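Progress report no. 3: Reusable textiles for community meal sites
Submitted to the Atura Fund by Sugiyama Textile Services
Thursday, October 15, 2026

1. Status

The project remains within budget. Two of the four work packages are complete, the wash trial is in progress, and the cost model is behind schedule. The revised date for the cost model is given in section 6.

The grant covers the replacement of single-use paper table coverings with washable cloths at 19 community meal sites. At the close of this reporting period, 12 sites had made the change and were on a regular collection route. The remaining sites are waiting for storage racks, delivery of which was delayed by the supplier, Tratico. Racks for the northern route arrived in the last week of the period and have not yet been assembled.

2. Stock and circulation

Total stock stands at 900 cloths in two weights. The light weight is used for round tables and the medium weight for long tables. Each cloth carries a sewn label with a stock number, which is read at dispatch and again on return. Losses are recorded when a cloth has not been read for two full collection cycles.

During the period 107 cloths were withdrawn from circulation. The main reasons were torn hems, permanent staining and shrinkage beyond the accepted limit. Cloths withdrawn for hem damage are repaired where the body fabric is sound. Cloths withdrawn for staining are cut down for use as tray liners, an outlet not included in the original proposal. The fund's approval for this use is requested in section 7.

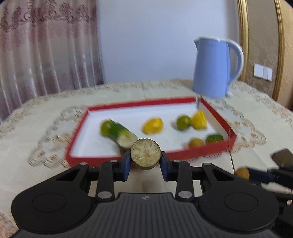
Return rates differ by route. The eastern route returns cloths promptly and in labeled bags. The southern route has two sites that hold bags over the weekend, and cloths from these sites arrive with set stains and need a second wash. Collection has been moved to the morning after the main meal at both sites. The effect will be reported next time.

3. Wash trial

The trial compares the standard hot cycle with a cooler cycle using an enzyme detergent supplied under the Vollus name. Test loads are made up of cloths from the same site and of the same weight, split evenly between the two cycles. Each cloth is inspected after drying under the same lamp, and any remaining marks are graded on a four-point scale.

Food starch and vegetable stains respond to both cycles. Oil-based stains do not clear reliably in the cooler cycle and require pretreatment. Pretreatment adds labor, and the labor has not yet been costed. Shrinkage is lower in the cooler cycle for both weights. It is too early to say whether the lower shrinkage offsets the added handling.

4. Cloths outside the standard stock

Several sites asked whether their own cloths could be sent through the service. Terms for this were drafted in the period. Site-owned cloths are accepted if they are labeled, washed separately and excluded from the loss figures. Plain weaves can go through the flatwork ironer without special handling. Cream lace, of the kind on the table here, must be washed in a net bag, dried flat and kept off the ironer, where open patterns catch on the feed bands.

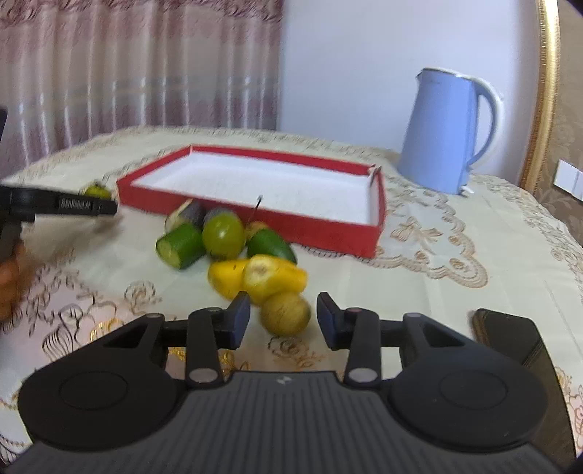

Handling charges for site-owned cloths have been set at two levels, standard and delicate. The delicate charge covers bagging, separate drying and hand folding. A lace tablecloth falls in the delicate group whatever its size or fiber content. Sites have been told that the service does not mend open-pattern fabrics and that existing damage will be noted on the intake sheet before washing.

5. Equipment

The second dryer was out of service for nine working days with a failed door switch. Loads were moved to an evening shift and no deliveries were missed. The switch has been replaced under warranty. The flatwork ironer is due for new padding, and the cost is included in the current maintenance line.

6. Work planned for the next period

Assemble racks and bring the northern route into service.
Complete the remaining test loads, including pretreated cloths.
Deliver the cost model by the end of January.
Replace faded stock labels on the medium-weight cloths.

7. Decisions requested

Approval to use cut-down cloths as tray liners at participating sites.
Approval to move the unspent rack installation allowance to labor for the wash trial. The total grant amount would not change.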